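How to Budget for a Parallel Gripper Before You Have the Robot

Equipment planning, part 2

This page covers how to build a purchase plan for a two-finger gripper when the arm is still on order. It assumes you have a simulation model of the work cell and a rough list of parts to be handled. It does not cover vacuum tools or tool changers, which have their own budget lines.

Step 1. Write the part list first

List every part the cell will handle, with its width at the grip point, its weight and its surface. Use measured widths. Drawing widths leave out labels, flash and tape. At the Wamcombe site the first list was taken from drawings and had to be redone after Shirley Cheetham measured the stock with calipers.

Mark the widest and narrowest parts. These two set the stroke you need to buy. If one part is far outside the range of the rest, price the job with and without it before going further. Handling that part by hand may cost less than moving up a gripper size.

Step 2. Split the quote

Suppliers tend to quote a gripper as one figure. Ask for it broken out as follows:

Gripper body
Fingers, per pair
Mounting plate for your arm's flange
Cable and connector
Controller license or software plug-in
Shipping and import charges

The Holroyd quote we worked from folded the mounting plate into the body price and left out the cable. The Drorden quote did the reverse. Compared on the bottom line alone, they came out in the wrong order. Gaetano Ferraro keeps a blank sheet with these rows and sends it to each supplier to fill in, and any row returned empty is treated as not included.

Step 3. Test the reach in simulation

Load the supplier's gripper model onto the arm model and run the moves you plan to use. Look at the clearance around the housing as well as at the fingertips. A gripper body is often wider than the arm's wrist, and a move that is clear with a bare flange can fail once the body is on. Repeat each check with the fingers fully open.

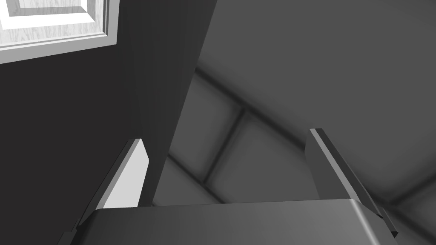
Should spare fingers be in the first order?
Order them with the gripper. A spare pair added to the first order shares the shipping charge and arrives before the cell goes live, and the cost can usually be booked as part of the capital purchase.

For the same purpose, ask whether the finger drawings are supplied. If they are, later pairs can be cut by a local shop. If they are not, every replacement comes from the supplier at the supplier's lead time.

Step 4. Budget the fingers as a wear item

Fingers wear, bend and get modified. Put 3 pairs in the first-year plan: one fitted, one spare and one to be cut for test shapes. Pads are a separate row if they are bonded on. Do not charge fingers to general maintenance. The spend then disappears from the cell's running cost and the second-year figure will be wrong.

Step 5. Set the order dates

Work back from the date the arm is due. Allow 4 weeks between gripper delivery and arm delivery for incoming checks and finger changes. The Nandier cell was planned for April with no gap, and the arm stood on its base while the mounting plate was remade to the correct bolt pattern.

Get the bolt pattern in writing from the arm supplier. Send that document to the gripper supplier with the purchase order, and ask for it to be confirmed on the order acknowledgment.

Step 6. Get sign-off on the sheet

The completed sheet needs 2 signatures, one from engineering and one from purchasing. In our case these are Leonora Maglaya and Barry Bunting. Attach the part list, the split quotes and the saved simulation file. Changes made after sign-off go on a new line with a date and initials. Do not overwrite the original figures.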